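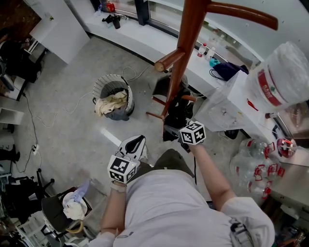

Figure 1. Hand-held gripper with marker cubes, coat rack task, head view.

Jutcombe short course in robot programming
Unit 4: Teaching by demonstration
Handout, session of 25/07/2025

4.1 Scope

Unit 3 dealt with programs written as fixed waypoints. This unit covers tasks for which waypoints are a poor fit, mainly those involving cloth, bags, straps and other objects that do not keep their shape. For these the usual approach is to record a person doing the task and to train a policy on the recordings. The person may move the robot's arm directly, drive it from a distance, or leave the robot out and carry a gripper of the same type in the hand. All three methods are examinable. Most of the lab time goes to the third.

4.2 Three ways of demonstrating

Kinesthetic teaching. The operator takes hold of the arm and moves it through the task while the joint encoders are read. Joint positions are exact and no mapping between bodies is needed. The operator's hands and torso tend to block the cameras, and the weight of the arm slows fine movements. Two-arm tasks are hard for one person.

Teleoperation. The operator drives the arm through a leader arm, a controller or a tracked hand. The recorded data come from the robot itself, so whatever the policy sees in training it will also see in use. The costs are delay, limited touch feedback and the need for a working robot at every recording site.

Hand-held gripper. The operator holds the tool and does the task at close to normal speed. Position and orientation come from tracking the tool, and the opening of the jaws is recorded separately. No robot needs to be present. The recordings contain no joint angles, and a movement that is easy for a human wrist may lie outside the reach of the arm. Every trajectory must therefore be checked against the arm model before training (see 4.5).

4.3 Tracking the tool

A fiducial marker is a printed square with a known size and a known pattern. Given the camera's calibration, the four corners are enough to solve for the marker's pose. A single flat marker is lost as soon as it turns edge-on to the camera. With a cube, at least one face can be read from most directions, and when two or three faces are visible the solution is more stable.

The pose obtained is that of the cube. The pose wanted is that of the point between the jaws. The fixed transform between them is measured once per tool and stored with the tool's serial number. If a cube is removed and refitted, measure again. An error of two degrees at the cube gives an error of several millimeters at the tip – enough to miss a peg.

Common causes of lost tracking:
motion blur during fast transfers
a sleeve or strap passing in front of the marker
glare from a window on glossy print
the tool leaving the camera's view at full reach

Gaps of up to 2 frames may be filled by interpolation. Longer gaps are marked, and the demonstration is cut or discarded.

4.4 The coat rack task

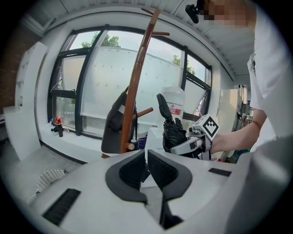

Hanging and removing soft items is used in this unit because contact matters more than absolute position. A strap has to pass over the end of a peg and come to rest behind it, and the path that achieves this depends on how the item hangs from the jaws. Wide-angle views from the tool side are useful for seeing this. With the black fabric bundle held in the jaws of the hand-held gripper and a dark gray backpack already on the rack, the policy has to deal with one object in the grasp and another occupying part of the goal. Note also how strongly the lens bends straight lines: the pole of the rack leans across the image. Undistort before measuring any angle, or train on the raw image throughout. Do not mix the two.

Record in this order:

1. Start the camera streams and check that the clocks agree.
2. Show the marker to the camera and hold still until it is detected.
3. Close and open the jaws once, fully. The closing event is used to align the jaw signal with the video.
4. Carry out the task without pausing in mid-air.
5. Release, withdraw the tool, hold still, stop.

Vary the starting place of the item and the peg used. Keep the grasp point on the strap or hem consistent within one set.

4.5 Checking and processing

The lab set has 60 demonstrations. The Veltitz scripts in the course folder run the reach check and write one line per demonstration, with the first time step at which the arm model fails. In the set supplied, 34 pass without changes. Most of the others can be recovered by shifting the robot base in the model; try this before deleting anything.

Resample all streams to the same rate. Express actions as changes relative to the current tool pose – absolute poses tie the policy to one room layout.

4.6 Exercises

a) Derive the tip pose from the cube pose and the stored transform. State the frame of each term.
b) Run the reach check with the base at its default place and at one other place. Plot both results.
c) Take one demonstration with a tracking gap and argue for cutting or discarding it, in half a page.
d) Compare teleoperation and the hand-held gripper for the coat rack task with respect to touch feedback and time per demonstration.

Reading: Gruber notes, sections 2 and 3. The Flundico worksheet on camera calibration is needed for exercise a). Unit 5 (training and evaluation) follows in August.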